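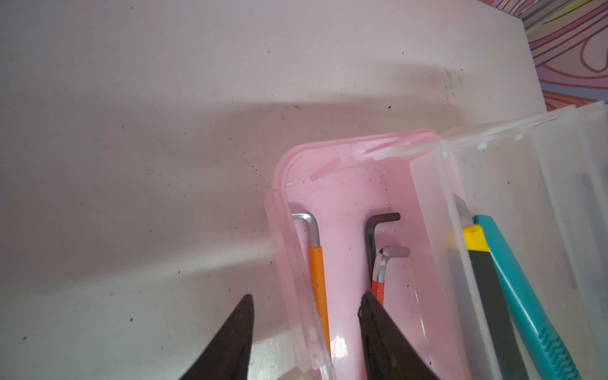
Ticket 2000 - Gripper spares and second tool station, budget request

Status: Open, waiting on quote
Opened: 25 Jun 2018
Opened by: Abbas Pakzad
Cost line: Automation, small equipment
Vendors involved: Vemine (fingers), Josis (arm and controller), Futo (trays and bins)

Request

We need a price and a lead time for spare finger sets and for the parts to build a second tool station. The current station does hand tools out of open plastic boxes: hex keys, bent-tip tweezers, a snap-off utility knife. We want the second one to do the same job so the Daneshvar order can run on both.

Problem as reported

The arm picks the hex key with the orange sleeve without trouble. It is less reliable on the bare black key and on the tweezers, and it sometimes closes on the wall of the box. Over the last 30 test picks on those two tools it missed 7. The first thought was to buy a better gripper. I asked for that to wait until we had ruled out the cheaper causes.

Log

Entry 1. Checked finger alignment with the Josis setup page. Within limits. No change to the miss rate.

Entry 2. Swapped in our only spare pair of fingers. Same misses. Put the old pair back on. We should not be running with a single spare pair whatever else we decide.

Entry 3. Moved the boxes apart so the rims did not overlap. Wall contacts stopped on that side. The tweezers still slipped when they were lying close against the black key.

Entry 4. Asked Vemine about narrower fingertips. They sell a narrow set that fits our mount, price on request. They also have a full gripper with force feedback, which would need a new cable and a controller update from Josis. Lead time on the full gripper is 22 working days. The narrow set is in stock.

Entry 5. Asked Futo for a divided tray, one slot per tool. They have one in the right length but want to know the slot width before quoting. I will measure the widest handle, probably the knife, and send it over.

Entry 6. Utility knife: blade must be fully retracted before the tool goes in the box. Added to the loading sheet. No cost.

What I propose to buy now

- Two sets of narrow fingers from Vemine
- One set of standard fingers as a spare
- Two divided trays from Futo, one per station

What I propose to hold

- Force feedback gripper. Look at it again after a week with the narrow fingers and trays.
- Second arm. That goes in the June capital request as its own line - please don't add it to this ticket.

Next step

Vemine quote to be attached here when it arrives. If the total goes over the small equipment limit, the trays get ordered first and the fingers move to the next period. Ticket stays open until both stations have passed the same 30-pick test.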